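**FOR RELEASE MAY 19, 2023**

# Pristcombe's Soup Supper Is Back, and This Year It Fills the Whole Street

PRISTCOMBE – The long tables are coming back to Annan Street! After three years of takeout tubs and porch deliveries, the Pristcombe Soup Supper returns next month as a proper sit-down meal, with 200 seats set end to end between the library steps and the old Clarnden Bakery building.

Tickets are free for anyone who lives in town and can be picked up at the library desk during opening hours. Visitors are welcome too, for a small donation at the gate. Serving starts at 5 p.m. and goes until the pots are scraped clean, which in the past has meant a little after eight.

Ten kitchens have signed up so far, more than the supper has ever had. Diners can expect a smoky split pea from the fire hall crew, a chicken and dumpling soup from the Ramard Diner, a cold cucumber soup for anybody who finds June too warm for the rest of the menu, and a peppery peanut stew that won the popular vote the last time the street was closed for it. Bread will come from Clarnden Bakery, now in its new shop on Mill Road, and they have promised 600 rolls (yes, there will be butter).

"I have missed the noise more than anything," said Innes Lindsay, who is organizing the supper for the fourth time. "You get people at one end of the table passing the salt all the way down to somebody they haven't spoken to since high school. The takeout years kept us fed and I was proud of them, but you can't pass the salt through a car window."

The supper began as a way to use up a bumper crop of leeks from the community garden on Ramard Hill. The first one was held indoors in February, with borrowed card tables and a single stove, and the line went out the door and into the snow. It moved outside the next year and has been a summer event ever since. Leeks are still on the menu every time, and the garden has already set aside two full beds of them.

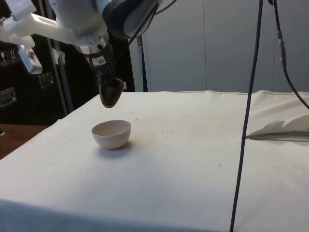
Diners are asked to bring their own bowl and spoon again this year. It's a tradition the town has grown very fond of, and it keeps a great many paper cups out of the trash. Past suppers have seen camping mugs, wedding china, mixing bowls big enough for a family of five, and one very handsome gravy boat. Anyone who forgets can borrow from the loan table, where 100 secondhand bowls will be stacked and ready, all of them given by neighbors over the spring. Borrowed bowls go back to the wash station by the library steps.

There's plenty to do between helpings. The Annan Street Fiddlers will play two sets, at 5:30 and again at 7, and they are taking requests, though Lindsay warns that "they know one polka and they will play it." The library is moving its cookbook sale out onto the sidewalk for the evening, with paperbacks at a dollar and hardcovers at two. Kids can help shell peas at the garden's booth and take home a seedling in return, and the middle school art room is lending its big rolls of brown paper so that every table can be drawn on from one end to the other.

New this year is the Recipe Wall, a row of corkboards outside the bakery building where anyone can pin up a soup recipe from their own kitchen. Handwritten cards are best, splatters and all. The library will copy them over the summer and bind them into a town soup book, to be sold in the fall with the money going toward a second stove for the community hall. Recipes in any language are welcome, and the library has offered to help with translations.

"My grandmother never wrote hers down, so I've been working from memory and arguing with my sister about the barley," Lindsay said. "If this book gets a few of those arguments settled and onto paper, I'll be thrilled. Mine has too much dill in it and I'm not changing a thing."

Every soup will carry a card listing its ingredients, with the meatless, dairy-free and gluten-free pots grouped together at the library end of the street. The tables there have wider gaps between benches for wheelchairs and strollers. In case of rain, the whole supper moves into the community hall and will be served in two sittings; ticket holders should listen for the announcement on local radio at noon that day.

Annan Street will be closed to cars from 2 p.m. on the day of the supper. Parking is open behind the middle school, and the walk over takes five minutes by the creek path.

There is still room for two more kitchens, and extra hands are needed for table setup in the afternoon and for dishes at the end of the night. Sign-up sheets for both are at the library desk, next to the tickets.

**Contact:** Innes Lindsay, Pristcombe Soup Supper, care of the Pristcombe library, Annan Street

\###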